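Courses > Service Robots > Handouts > Unit 2

Unit 2 handout: trying out the Plemau home kit

Okay, so this is the kit I kept going on about in March! Plemau is a simulation package from a firm called Pemeter, and we have a class license through the Mukomberg lab until the end of term. You get a two-armed robot, a set of furnished rooms and a task list (612 tasks in the full version, 13 in ours, which is plenty). I've spent a good many evenings with it and here's what I think you should know before you start.

1. Pick a room

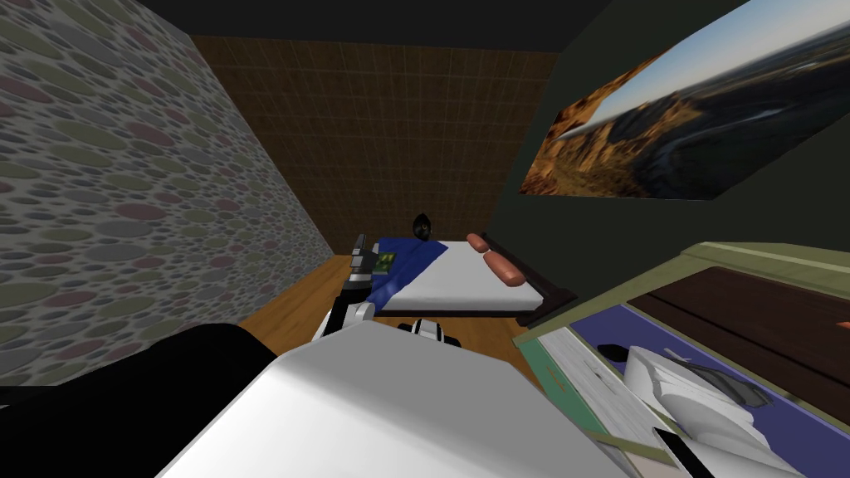
I'd start with the bedroom, whatever the manual says. The rooms are small, so you'll find out fast whether your arm planning is any good. There's a little green book on the blue blanket, right beside the gripper, and it makes a nice first target – flat, low and sitting on cloth, so think about your approach angle before you touch the controls. The pillows can wait until you've got the hang of it.

2. Check both arms before you move

The default view is the robot's own, and I love it, but the body takes up a lot of it. It's easy to get wrapped up in the arm near the bed and forget you have another one over by the furniture. Write down where each gripper is pointing, then plan.

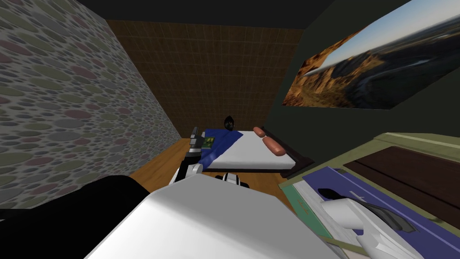 3. What I'd pay for

The student license is 1,827 a year, and that stings a bit. The older Damgaard kit costs less, but its rooms are pretty bare and I got bored with them. If you're only doing reaching and grasping, Damgaard is fine. For anything with household clutter I'd go with Plemau (and do ask for the class rate first!).

Bring your notes from step 2 to the lab session.

Filed under: Handouts, Simulation kits, Home robots

Questions? Use the course contact form | © Mukomberg Service Robots course | Back to top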